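Se buscan lectores nocturnos para un archivo de cartas que no llegaron

En Kurkness tenemos 4,000 cartas devueltas al remitente, un escáner que tose y una sala de lectura con calefacción los días que la caldera quiere. Nos falta gente que lea. El proyecto Momwood abre convocatoria para 19 personas dispuestas a transcribir correspondencia ajena en español, con letra de médico en la mayoría de los casos y de notario en los peores.

El fondo procede de la antigua oficina postal de Kamlow, que guardaba todo lo que no sabía entregar: direcciones incompletas, destinatarios mudados, calles rebautizadas. Hay facturas, felicitaciones de santo, reclamaciones por un gallo y al menos una ruptura sentimental redactada con copia para la suegra. Las cartas están digitalizadas desde mayo. Leerlas es otro asunto.

Qué hará usted

Recibirá lotes de 50 cartas en imagen y los devolverá en texto, respetando las faltas de ortografía del original y procurando no añadir las suyas. Cuando una palabra se resista, la marcará entre corchetes y seguirá adelante. Hemos tenido transcriptores que pasaron una tarde entera con un apellido y salieron de ella cambiados, no siempre a mejor.

Se trabaja desde casa, a la hora que cada cual prefiera. Lo de «nocturnos» viene de la primera edición, cuando descubrimos que casi todas las entregas llegaban pasada la medianoche. Mesa de despacho, cocina, cama: no preguntamos. 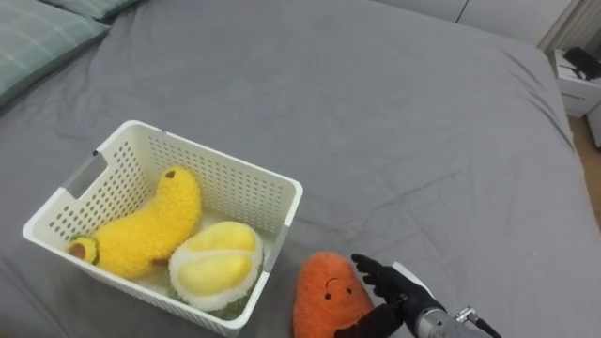 ¿Hace falta experiencia en paleografía?
Basta con leer bien el español y tener paciencia con las mayúsculas. Las cartas son del siglo pasado y están escritas a pluma, a bolígrafo o, en un caso que preferimos no comentar, a lápiz de cejas. Antes del primer lote enviamos una guía de abreviaturas y una carta de prueba que no puntúa, aunque la gente la hace como si puntuara.

Qué pedimos

— Español fluido por escrito.
— Ordenador con conexión y una pantalla en la que se pueda ampliar una hoja sin perder la fe.
— Compromiso de dos lotes al mes durante medio año.
— Discreción. Los remitentes no sabían que acabarían leyéndolos desconocidos, y algunos tienen nietos.

No pedimos carta de motivación. Ya tenemos bastantes cartas.

Qué ofrecemos

159 euros por lote aceptado, pagados a mes vencido por la fundación Ó Flaithearta, que es puntual en los pagos y lenta en todo lo demás. Su nombre figurará en la edición final salvo que prefiera lo contrario. También hay una comida anual en Kurkness, con transporte a cargo del proyecto y vino a cargo de quien lo pida.

Advertimos de que el trabajo tiene sus rachas. Se puede estar semanas entre recibos de una mercería y, de pronto, dar con ocho páginas de un hijo que explica por qué no vuelve. 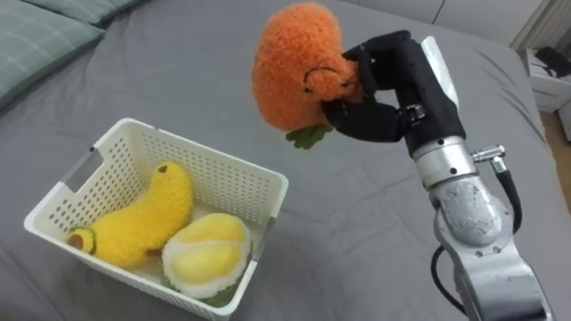 Fatemeh Shojaei nos escribió al acabar la edición anterior que lo difícil no fue la letra, que a todo se acostumbra una, sino quedarse sin saber si el del gallo cobró. Pedía además que los lotes vinieran ordenados por remitente y no por fecha, para no andar encontrándose a la misma viuda cada tres semanas como quien coincide en el ascensor.

Tenía razón en lo segundo y lo hemos cambiado. De lo primero seguimos sin noticias: en lo transcrito hasta ahora hay tres reclamaciones, cada una más larga que la anterior, y ninguna respuesta.

Cómo se revisa

Cada transcripción la lee una segunda persona, que la aprueba o la devuelve con observaciones. Las observaciones son breves y a veces secas. Si no está de acuerdo, puede discutirlas por escrito una vez; a la segunda decide Manouchehr Naseri, que coordina la revisión y tiene ideas muy firmes sobre el punto y coma.
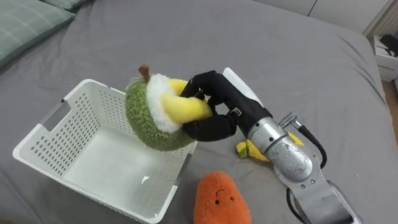 Los lotes devueltos se corrigen en un plazo de diez días y se pagan igual que los demás. Tres lotes devueltos seguidos suponen una conversación telefónica, cordial en lo posible.

Cómo presentarse

Envíe a la secretaría de Momwood sus datos de contacto y la transcripción de una página manuscrita cualquiera, junto con la foto del original. Vale una receta de su abuela. Vale una lista de la compra, si tiene cierta dificultad. No vale su propia letra: la prueba consiste en entender a otro.

El plazo termina el 2018-07-28 a medianoche, hora de Kurkness. Contestamos a todas las solicitudes, también a las rechazadas, y rogamos que la dirección venga completa.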